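Relatório de progresso – Programa de Requalificação do Mercado Municipal de Sartori
À atenção de Iman Metwally, Fundo Jullen para o Comércio Local
18 de dezembro de 2019

1. Situação geral

A transferência da gestão do mercado para a autarquia ficou concluída em julho, nos termos do acordo de financiamento. A primeira fase das obras abrange 1,188 m² de cobertura na ala norte, e a respetiva empreitada foi adjudicada à Kotby. A substituição do quadro elétrico está terminada; a rede de drenagem aguarda parecer da entidade licenciadora.
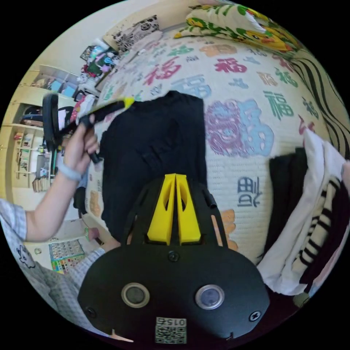

Fig. 1 – Garras amarelas e braço com pulseira cinzenta-clara.

2. Comerciantes

Mantêm-se em funcionamento todas as bancas da ala sul. Três concessionários da ala norte pediram transferência provisória, já autorizada, com isenção de taxa até à reabertura. O inquérito aos clientes recolheu mais de 600 respostas – a maioria pede horário alargado e melhor iluminação nos acessos. Os resultados completos seguem no anexo B.

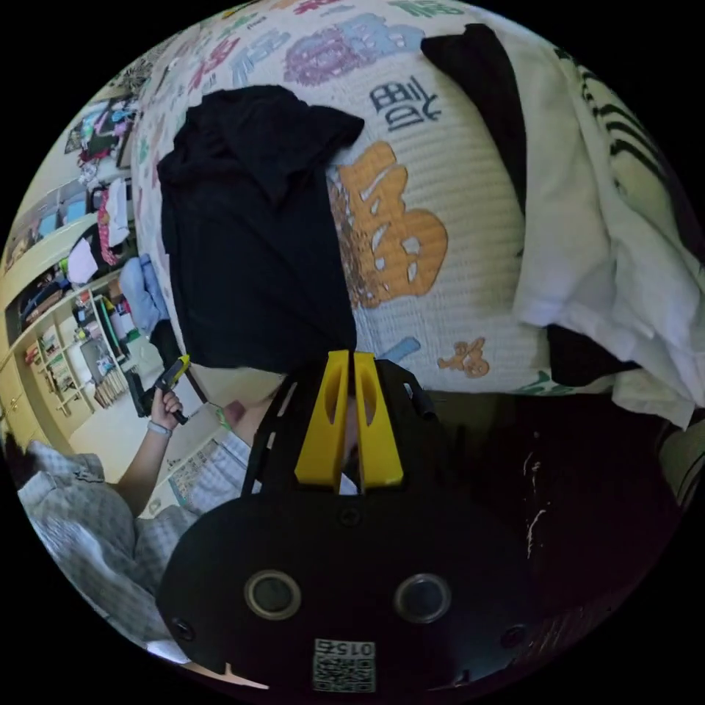
Fig. 2 – Malha branca com caracteres coloridos de estilo chinês.

3. Desvios e próximos passos

Regista-se um atraso de cinco semanas na entrega das caixilharias, a cargo da Hukico. O desvio não altera o valor global do contrato, mas obriga a rever a data da segunda tranche. Solicita-se a aprovação do cronograma revisto – anexo C – antes do início da fase seguinte.

Jihad Hattar
Coordenação do Programa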